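The Cheap Seats Have the Best Sound

A first-timer's winter with a small opera company

I was forty before I heard an opera singer without a microphone anywhere near them, and I'd like some of those years back, please. I grew up in a house where music came out of the kitchen radio, mostly country, and opera was the thing my dad did in a silly voice while he washed the car. So when a friend with a spare ticket dragged me to Plusuten in January, I went for the free wine at interval and for no nobler reason.

Plusuten is what people call a chamber opera company. It puts on shows in places that were never meant for them, and its winter home is the old Atavport hall, down by the water, with 483 seats and a heating system that knocks. You can smell the harbour when somebody opens the side door. The chairs are covered in a mustard velour that has gone bald where everyone's shoulders rub, and the programme is one folded sheet of paper, which I liked very much because I could keep it in my coat pocket and check who was married to whom.

The piece was Oprea, a new one-act about a border guard and the woman who sells him his lunch. It runs 90 minutes straight through (so much for the interval wine) and has a cast of six, with eleven players squeezed in beside the stage where the coat racks usually stand. I'd read the story on the tram and thought it sounded a bit thin. Then the baritone, İlker Öztürkmen, walked on with a folding chair under his arm, sat down, and sang one long low line at hardly more than talking volume, and I felt it in the back of my chair. I was in row W!

I went back two nights later on my own money. Then I wrote and asked if I could sit in on rehearsals for the next one, and to my great surprise they said come along, bring your own mug.

Rehearsals are nothing like the show. I'd pictured everybody singing at full throttle all day, and mostly they don't. They "mark", meaning they sing softly or drop the high notes down an octave to save their voices, and then all at once someone will let a phrase go properly and the whole room sits up. There's a lot of pencil work. There's a lot of standing about working out which hand is holding the letter. One whole morning went on a door: who opens it, on which beat, and whether it can be opened by somebody who's carrying a tray and a grudge and also has to hit a B flat.

Öztürkmen turned out to be good company at the tea urn. He came to singing late himself, by opera standards, after a few years of driving a delivery van and singing along to whatever was on. "I had a big voice and no brakes," he told me. His first teacher wouldn't let him near an aria for 2 years. It was all scales and Italian vowels and little songs he found embarrassing, and he still does the same scales every morning, in the shower, with apologies to the people upstairs. He eats a boiled potato before every performance. I asked if that was a trick of the trade and he said no, he just likes potatoes.

I asked him about nerves, too, because I'd have been sick into the coat racks. He said the first entrance never gets easier, but the second one does, and that he'd take a full house over an audition panel any day of the week. Auditions are held at ten in the morning in a bright room with a piano and three people looking at their lunch order. You get 2 arias if they like you, and if they don't, you get a very polite thank you and your coat.

What I hadn't understood until I sat beside them was how much listening goes on. The soprano breathes and the cellist breathes with her. The conductor hardly beats time in some passages — she just lifts her chin and they go. In a big theatre I suppose you'd never catch it, but in the Atavport hall you can see the page turns, and I've become one of those people who watches the page turns.

My other discovery has been surtitles, the translated words on a screen above the stage. Plusuten uses a system called Plikix, run by a patient woman at a laptop who follows the score and taps a key for every line. She has to hold the funny ones back a second, or the audience laughs before the joke's been sung. I'd always thought it was automatic. She was very nice about that.

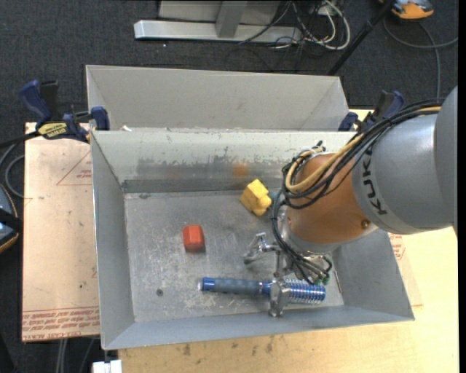 Do you need to know the story before you go?

It helps to read the plot once beforehand, and five minutes on the tram will do it. Opera plots are mostly simple at heart, with a few people in disguise to muddy things, and if you know who loves whom you can stop reading the screen and watch the singers' faces. Most companies put a short version on their website for nothing.

As for what to wear, I've seen everything from a velvet cape to cycling shorts, and the cape had the worse seat. Which brings me to my one bit of firm advice: sit further back than you think you should. The cheap rows at the Atavport sit under a curved ceiling and the sound rolls up there and lands on you, while down the front you get the trombone and not a lot else. Take a cushion, though, and unwrap your lolly before the overture.

The next show opens in spring, a comedy this time, with Öztürkmen as a pompous uncle who gets locked in a pantry. I've heard the pantry scene eleven or twelve times now, marked and unmarked, and I still have to bite my sleeve. My dad is coming with me. He's already been doing the voice around the house.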